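Griltevance Travel Boards > Old Stones and Ruins > Anach in one day, is it enough?

pebblewalker
Hi everyone! We're going to be staying in Jelia for a week in October and I've been reading up on the ruins at Anach, the hill town with the old theater and the bath house. My husband thinks we can see it all between breakfast and lunch and then go swim. I think he's dreaming, but I've been wrong before (ask him about the ferry). We'd have our 2 kids along, who are good walkers until the moment they aren't. Has anyone done it as a half day? And do you go up from the harbor side or from Bako?

saltandthyme
Oh, I love Anach, you're in for a treat! We've been twice now, and I'd say your husband is half right. You can walk the theater, the main street and the baths in a morning if you don't stop much, but the whole pleasure of the place is stopping. There's a low wall behind the top row of seats where you can sit with the sea on one side and the olive groves on the other, and we stayed there so long the first time that we missed the mosaic house completely and had to go back for it.

Go up from Bako, please. The harbor path looks shorter on the map and it is shorter, but it's steep and there isn't a scrap of shade on it. Bus 17 from Jelia stops right by the church in Bako and from there it's an easy stroll along the old aqueduct.

columnist_not_the_newspaper_kind
I'm going to disagree with the above, in a friendly way. The harbor path is the way the place was meant to be reached. You come up through the remains of the sea gate, then the paved ramp, then the theater opens up in front of you all at once. From Bako you sneak in at the back past the ticket hut and the first thing you meet is a drain. A very fine Roman drain, mind you, but still a drain.

In October the heat isn't the trouble it is in summer either. Start early and carry water and the kids will be fine.

saltandthyme
I happen to be fond of that drain! And I've seen grown adults sit down halfway up the harbor path and refuse to go on. We'll have to agree to differ.

mamabear_on_the_road
Hello pebblewalker, we did Anach with small ones last fall, so maybe I can help a bit with that side of things. It took us the whole day and I wouldn't have wanted it shorter. Mine weren't interested in the theater for longer than it took to shout in it (the echo from the middle of the stage is wonderful, do let them try), but they were very taken with the baths, where you can look down under the floor and see all the little brick stacks that held it up. They played "hot room, cold room" in there until another family joined in.

What saved us was a rule that each child could bring soft toys as long as they fit in the child's own bag. The toys had to be shown every single thing, naturally, so we all went slower and looked harder. I still think of the mosaic house as the place where a tiger was lectured on dolphins.
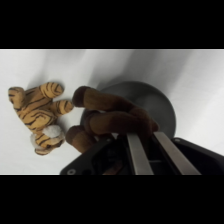
The tiger, next to his brown friend

There's no food inside the gate, so pack a lunch. We ate under the pines by the north wall, and the bakery in Bako does a cheese pie that travels well.

pebblewalker
This is all so helpful, thank you! I'm leaning toward the whole day now. Is there anywhere to leave a bag? And does the mosaic house need its own ticket?

columnist_not_the_newspaper_kind
One ticket for everything, but the mosaic house closes for lunch, so do it first or do it last. When I was there the doors were shut for 2 hours and a coach party was standing outside looking very sad. The hut will look after a small bag if you ask nicely. I wouldn't count on it for a suitcase.

mamabear_on_the_road
Agreed on the mosaics, and we found Friday was the quiet day, if you have any choice in it. We had the bath house nearly to ourselves.

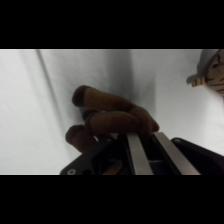 The other thing I'd pass along is to bring proper shoes for everybody, even if the little ones beg for sandals. The paving on the main street is worn as slick as soap, and the wheel ruts are just wide enough to catch a small foot. The steps in the theater are tall for short legs too. We went up by the side stair, where the rows are in better repair, and came down the same way, holding hands and grumbling.

saltandthyme
Good point about the shoes. I went down on that street myself, very slowly, in front of a great many people.

Pebblewalker, here's a compromise that might keep the peace in this thread. Take the bus to Bako, walk in along the aqueduct while it's cool, and go down the harbor path at the end. It's 30 minutes down to the water at a child's pace, and then your husband gets his swim after all.

columnist_not_the_newspaper_kind
You'd be seeing the sea gate backwards. But yes, all right, with children I'd probably do the same.

pebblewalker
He's read this over my shoulder and says he accepts the swim. Off to look up the bus times!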